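Claretti Countertop Toaster Oven, White: Review
Posted 2018-03-17 by Stavros Dervishi

The Claretti is a small electric toaster oven with three knobs and no display. I bought it in February to replace a two-slot toaster and have used it most mornings and for a fair number of suppers. These notes cover the controls, the door, the rack and the cleaning.

Controls

The three knobs are stacked in a column on the right side: temperature on top, heating mode in the middle, timer at the bottom. A red indicator sits below the timer. The tick marks and symbols around the knobs are small and printed lightly on the white panel. In good light they can be read from a normal standing position. In a dim kitchen they cannot, and I ended up setting the mode by feel.

The timer is mechanical and runs to 30 minutes. Short settings are imprecise, as they are on most spring timers. For anything under 3 minutes, turn the knob well past the mark and then back it down to the setting. The manual mentions this in a footnote; it belongs on the first page.

Door

The glass door hinges at the bottom and folds down flat. Access to the rack is good with the door fully down, and a dish can be pulled straight out without tilting. The drawback is depth. Allow for the full swing of the door in front of the oven, or it will hang over the edge of a narrow counter. I do not rest hot dishes on the glass and would not advise it.

Rack and interior

A single wire rack runs the width of the cavity at mid-height. Mine has one position only. Toast and open sandwiches brown evenly across the middle, with the two rear corners slightly ahead of the rest. Turning the rack load once, halfway through, corrects it. Tall items are a poor fit. Halved oranges with brown sugar went in without trouble; a small loaf in a deep tin touched the upper element guard.

The back wall is a perforated metal panel. It collects grease in the holes, and a flat cloth does not reach it. A soft bottle brush and dish soap work. Milagros Sepúlveda, who has the older Trekside model, reports the same problem with hers and uses a toothbrush.

Exterior

The housing is white, and the top is flat. It wipes clean easily but shows every splash. The top gets hot enough in use that it should not serve as a shelf — I keep fruit beside the oven, on the knob side, with a gap.

Recommended for one or two people who mainly make toast and reheat. For baking, look for a taller cavity and a second rack position. 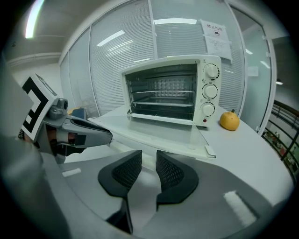

I have not tried the optional drip tray, which Claretti sells separately. If it fits the lower part of the cavity without blocking the door, I will add a note on it.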